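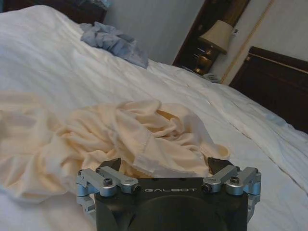
More people turned up to the Grutar open day than the organisers had chairs for. The housekeeping robotics program opened its practice suites to the public on 22/06/2021, and 673 visitors came through before the doors closed. Most went first to the bedroom, where a two-fingered gripper was at work over a white duvet with a crumpled cream-coloured cloth in front of it and a pale blue one farther back, near the edge of the mattress. The task for the session was clearing and folding laundry from a bed, a job the program has been working on since February.

Grutar is run out of a former motel and trains household robots for aged care homes and short-stay accommodation. Until now its sessions have been closed to everyone but staff and a small number of invited care workers. Program manager Laurier Boychuk said the change came after families at two local homes asked what the machines would be doing in their parents' rooms.

"They were fair questions and we'd been answering them by email," Boychuk said. "It's easier to have people come in and stand beside the bed while it's going on."

Visitors were taken through in groups of 12. Each group had time in the bedroom, then moved to a kitchenette where staff went over the safety stops, and finished in the old breakfast room for questions. Children were allowed in with an adult but had to stay behind a line of tape on the carpet.

Agnes Fagerlund, who leads the cloth handling work, gave the talk in the bedroom. She told visitors that fabric is one of the harder things to teach a robot to pick up. A cup has the same shape every time it is put down, she said, but a piece of clothing dropped on a bed can land in any number of ways, and the robot has to find an edge or a fold it can grip before it can do anything else.

The program does not iron or flatten anything beforehand. Items are dropped by hand and left as they fall, on ordinary bedding, with the usual furniture in the room. Fagerlund said this makes for slower progress than working on a bare bench, but the results are more use to the homes that may end up with the machines.

The day did not run entirely to plan. One session in the morning was stopped early when the arm paused partway through a fold and had to be restarted, and the group waiting outside was sent to the kitchenette first. Fagerlund said a pause of that kind is what the system is meant to do when it loses track of an edge. Folding is also still slow. Several visitors said they could have done the whole basket at home in the time it took to do one item – a point staff did not argue with.

Sunita Haverford came with her mother, who lives at one of the homes taking part in the talks. She said she had expected something bigger and noisier.

"Mum wanted to know if it would go through her drawers," Haverford said. "They told her it only works on what's been left out on the bed, and a staff member has to be in the room. She was happier after that. I'd still want to see it in writing."

Others asked about jobs. Jalen Thibodeaux, a laundry worker with 12 years in hospitals and care homes, said he had no trouble with a machine doing the folding if it meant fewer sore shoulders, but he wanted to know whether hours would be cut. Boychuk told the group that no home had been offered a machine on the basis of fewer staff, and that rosters were a matter for the homes themselves. Thibodeaux said that was only part of an answer.

The program collected 41 written questions over the day in a box by the front desk. Most were about privacy, cost and what happens in a power failure. Replies will be posted on the Grutar noticeboard and sent to anyone who left an address. No price has been set for the service, and a trial in a working care home would first need the agreement of residents and their families.

A second open day is planned, with the focus on making beds and changing pillowcases. Group sizes will stay the same but bookings will be needed this time, and there will be more seating in the breakfast room. Parking at the front of the building is limited, and visitors are asked to use the side street where they can.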